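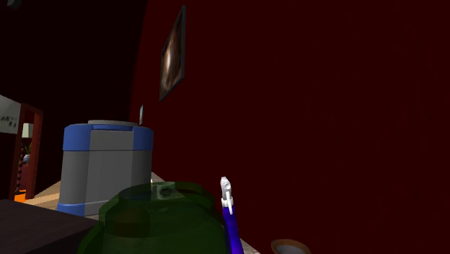

Myrtle Schumacher says I'm wasting my time, and that a simulated cell doesn't need looking after the way a real one does. Nothing rusts, no cable rubs through, and if the arm drives itself into the counter you load the scene again. She left this under my last post and several of you agreed with her.

Posted in November by Leif Dalen

I've been keeping the Odholm cell alive since spring, and I don't buy it. Odholm is our kitchen scene: an arm, a marble counter, a dark red wall, and a pile of household stuff for the arm to fail at picking up. It runs on Nondano, and the config file is 2,849 lines long. Somebody has to look after that, and a file that long rots faster than any cable I ever zip-tied.

Take the base mount. A real base gets bolted down once and stays there until someone unbolts it. Ours is a line of text, and after the last Nondano update the default for that line changed from meters off the floor to meters off the nearest surface. No warning in the notes. The arm still loaded and it still moved. It was just in the wrong place, and I lost an evening blaming my own grasp planner.

So now I do a setup pass every time the scene gets touched. Base first. I read its position back from the running simulator and compare it with the number I typed, since I no longer believe the file. Then I check the joint limits. Then I close the gripper on nothing and read the finger gap. If it doesn't read zero, I stop and find out why before I load a single object.

Looks come last. We shuffle colors between runs, so the arm can be blue-violet with a white gripper in one render and white with a black gripper in the next. The people at Ladefoged swear this makes the trained result tougher. Maybe. What I've seen so far is that it makes bugs harder to spot. A see-through green thing up close could be a deliberate material or a broken one, and the only way to know is to open the material file and look.

Objects are where most of my repair time goes. There are 132 of them in the library, and every one has a visible shape and a collision shape that are supposed to agree. I had been trusting that they did. My advice is to turn on the collision overlay and get ready to be annoyed. We had a bowl that was solid all the way up to the rim as far as the physics was concerned. You could have parked a brick on it.

Anything standing up that shouldn't be is worth a second look too. I don't trust a spoon upright on its bowl, or a pen on its end. Either I've caught it on the way down or the contact settings are propping it up, and one still won't tell me which. I let the scene run for 4 seconds with the arm locked and see what's moved.

The last check is the tool. When the gripper has a utensil in it, the controller has to know how far the thing sticks out, or it will happily plan a path straight through whatever is underneath. I bring the head in over the white bottle and read the clearance there.
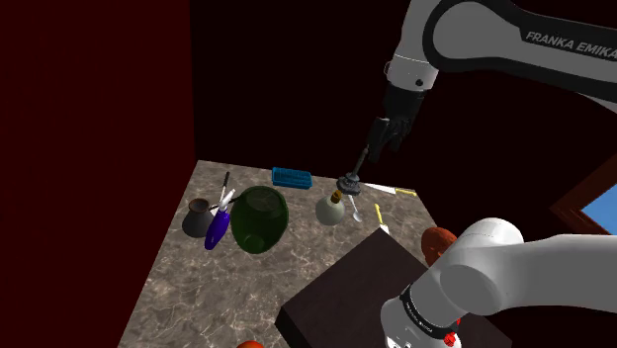
What I still don't believe

The Juletti scoring script, for a start. It reports a success rate after every batch, and people paste that number into slides. It has no idea whether the base was in the right spot. During my lost evening it went on scoring runs as if all was well, and the score barely dropped, which bothers me more than a crash would have.

I also don't believe that reloading the scene counts as a repair. If the cause is in the file, you get the same fault back, with the colors changed.

Myrtle is right about one thing: I haven't needed a wrench since spring. I have written 2 checking scripts, and the second one is there because the first one had the same units mistake as the file it was checking. I'll put them both up once I've cleaned out the swearing in the comments.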